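Robot club, week whatever we're on now

So I promised the parents' group I'd write something up about what the kids have been doing in the back of the library every Saturday, and then I didn't, and then Ermelinda Teixeira cornered me by the coffee and asked if the club was still "the one with the little cars." It is not the one with the little cars! The little cars went back in the closet in January. We are on to arms now, and I'm having more fun than a grown woman should have with cubes.

Quick background if you're new. I help run the Grollham robotics club with Aníbal Meireles, who does the real coding, while I do snacks, sign-up sheets and a surprising amount of geometry. We have 15 kids this term, mostly middle schoolers plus a couple of older ones who came for the service hours and stayed. We're entered in the Jondilow Challenge in the simulation division, and that means everything happens on a screen. No shipping, no batteries, no hot glue. I was a bit sad about the hot glue.

The task sounds like nothing when you read the rules. There's a table, there are colored cubes, and there's an arm. Get the cubes where they're supposed to go. Some of them belong up on top of a box, and the box is where all our troubles live. Our first version treated everything as if it sat flat on the table, so the arm would come sailing over at table height and plow straight into the side of the box. Zainab Nwachukwu laughed so hard the first time that she had to go stand in the hallway, and then she came back in and fixed it, so fair enough. She added a "go up first" step before every sideways move. It's slow, and the arm looks like it's being very polite to everyone, but the box has been left in peace ever since.

The other big job this month has been camera views. You get to pick where the virtual camera sits, and the kids had been running everything from one nice high angle where the whole table looks tidy. Then Busisiwe Mkhize asked what happens if the camera is down low and close and half the view is full of robot. Great question, terrible afternoon. We tried it.

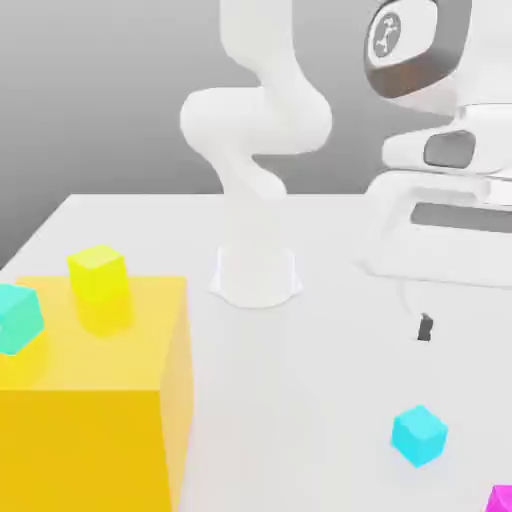
One of our low camera views, with a yellow cube and a teal one up on the yellow box. Keep an eye on the magenta in the corner.

See how little of that magenta cube you get? The color finder the kids wrote looks for a patch of the right color and takes the middle of it as the middle of the cube. Fine when you can see the whole cube. When you've only got one corner of it, the middle of the patch is nowhere near the middle of the cube, and the gripper goes down on the edge and closes on a whole lot of nothing. The cyan one is out in the open and it's everybody's favorite cube for that reason. If you ever visit and see a kid demonstrating something, it will be with the cyan cube.

The yellow one is its own headache. Yellow cube, yellow box. To you and me those are two obviously different yellows, but our code had a setting for "yellow" that was wide enough to drive a bus through, and it kept announcing that it had found one absolutely enormous cube. Lurdes (Lurdes Valente, our eighth grader, she said I could use her name) spent a whole session narrowing the range by hand, writing every number down in a notebook with a horse on it. She had it working by the time her dad came to pick her up. Then she made him sit down and watch it 2 more times.

What's next: Aníbal wants to run 500 practice rounds with the cubes dropped in random spots and have the kids sort the failures into piles by what went wrong. I thought they'd groan. They've already been arguing over the names of the piles. "Sleepy gripper" is winning so far, and I don't know what it means, but they all seem to.

The regional round is over in Sirnness and we do need a couple more drivers, so if you have seats and don't mind a carful of kids discussing cube colors the whole way, please tell me. Also we're low on the good pretzels. And whoever has the long extension cord, the orange one, could it come home? The outlet by the window is still dead and I'm running three laptops off the one behind the biography shelf.

Same time this Saturday. Bring a water bottle with a lid, please. A LID.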